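I nearly walked past the door. Riretton Repairs sits up a flight of stairs above a carpet shop, and the only clue is a bit of card taped next to the bell. I'd gone along because my own tower had been sulking in the hall since June, and I'd been told the owner would talk to me if I didn't mind talking over the top of a job. I didn't mind at all!

She asked me to leave her name out ("my mum reads everything online and then rings me up about it") so I'll just call her the owner. She started out fixing office machines for a firm called Gralent, hated the driving, and took the room upstairs with a workbench, a kettle and what she calls "a frightening amount of screws".

I asked what people get wrong when they open up a desktop for the first time, and she was off before I'd got the lid off my pen.

"They leave it standing up," she said. "Lay it down! Everything's easier. You can see where the cables go, you're not holding a graphics card up with your chin, and if you drop a screw it's got less far to travel."

She's a big fan of older cases, the ones with coloured clips and latches where you'd otherwise be hunting for a screwdriver. Newer ones look lovely through the glass, she says, but she'd take a plain box with a drive cage you can get your hand round any day. The power supply she treats with respect. It comes unplugged first, always, and she won't open one up for anybody ("I'll sell you another, I'm not going in there").

Then we got on to processors, and this is where I had to own up. I have never once fitted one without feeling sick.

"Good," she said. "You should feel a bit sick. It's the people who don't that bring me bent pins."

Her method is slow. Lever up, frame open, look at the socket with a torch, look again, and only then pick up the chip, by its edges. Memory she finds much less stressful, though she gets plenty of customers who swear a stick is dead when it simply hasn't been pushed home.

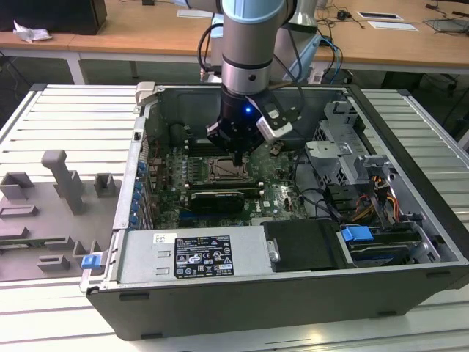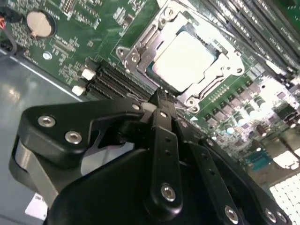
On the subject of memory, Hallum wrote in after I put a short version of this chat on the blog, saying that half-seated sticks had cost him a whole weekend and 30 quid on a replacement he didn't need, and that he now takes everything out and puts it back before he believes any fault at all. He also wanted it said that the little coin battery on the board is worth changing if the clock keeps slipping, as it's cheap and he'd ignored his for years.

I read that out to the owner over the phone and she laughed. "He's right about the battery. I've charged people 60 pounds for an afternoon of me finding out it was the battery. I felt awful. I still charged them."

As for my own machine, it's fixed (a power cable, not quite in, I know, I know) and back under the desk. She's up there most weekdays and on Saturday mornings as well, and if you're going, take the side panel screws with you in an envelope. She's got enough of her own but she likes it when they match.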